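The Keeper of the Kunard Register
A short story, first printed in the Bekudgate Quarterly

I. The Appointment

The Municipal Office of Records at Bekudgate appointed Marisol Blackwood to the post of Registrar of Unclaimed Articles on May 15, 2022. The letter of appointment was two pages long. It set out her hours, her rate of pay, the key she would be issued and the shelf on which her lunch might be kept. It did not mention that the post had been vacant for five years.

The collection was housed on the lower floor of the Kunard Building, beneath the Water Department. Articles left on the ferries, in the courthouse and in the public baths were brought there in canvas sacks and entered in the Register. Under the Thibodeaux Ordinance, an article had to be held until its owner appeared or until the Registrar was satisfied that no owner would. The Ordinance gave no guidance on how a Registrar might become satisfied. No Registrar before her had been, and so nothing had ever been discarded.

Miss Blackwood read the Register from the first page. The entries were brief. Umbrella, gray. Child's boot, left. Letter, sealed, no address. The last entry in her predecessor's hand was numbered 2281, and it read only: Towel, blue. See file.

There was no file. She looked for it in the cabinet, behind the cabinet, and in the drawer where the ink was kept. She then wrote to the Office to report the matter, and the Office replied that the file was in the cabinet.

II. The Towel

It lay on a shelf of its own at the far end of the room, folded with more care than anything else in the collection. Most articles had been left as they came, under a layer of dust. There was no dust on the towel, and the shelf beneath it had been wiped.

She asked the porter whether he cleaned that end of the room. He said that he had no key to it. She asked the Water Department, which sent down a form. She completed the form and was informed in August that the Water Department had no interest in towels.

By then she had formed the habit of ending each day at that shelf. She would check the number against the Register, put out the lamp and go home by the river road. Once or twice she said good night. This was not prohibited by the Ordinance – she had checked.

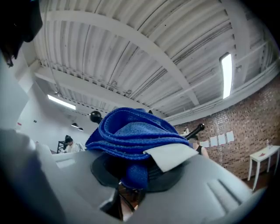
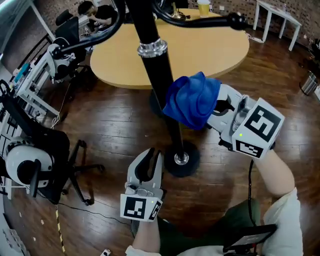 III. The Visitor

In the second autumn of her service a man came down the stairs from the Vukon ferry. He was old and carried his hat in both hands. He wished to know if the Office still held a blue towel, left at the public baths a great while ago.

Miss Blackwood opened the Register, as she was required to do, and asked him to describe the article. He said that it was blue. She asked if he could add anything to that. He thought for some time and said that it had been his wife's, that she had taken it to the baths every week of their marriage, and that on the last occasion she had come home without it and laughed about it all through supper.

"I ought to have come the next day," he said. "Then there was the illness, and after that I did not care to."

The form of claim required a date of loss, a place of loss and the signature of the owner. He could supply the place. Miss Blackwood considered the remaining lines. She had refused claims before, for good reasons, and had slept well.

She asked whether anyone had come on his behalf. He said that his wife's sister had worked in the building as a young woman. She had kept the post of Registrar, in fact, until her eyes failed. She had never spoken to him of her duties, and he had never asked. They had not been on good terms.

Miss Blackwood looked again at the last entry. She saw that the hand was unsteady, and that the words "See file" had been written over something else, which had been scratched away with a blade.

IV. The Entry

The release of an article had not been recorded in 57 years, and she had to search the back of the Register for the proper wording. She wrote it out in full and turned the book around so that he could sign. He took a long time over his name.

He did not unfold the towel. He put it under his arm, inside his coat, and asked what was owed for the keeping of it. The Ordinance set the charge at one cent for each month. She told him that the account had been settled by a previous officer, and entered it so.

When he had gone she remained at the desk until the ferry bell rang. The shelf at the far end was bare, and she wiped it down before she put out the lamp. In the morning the canvas sacks arrived as usual. The first article was a glove, brown, for the right hand, and she gave it the next number.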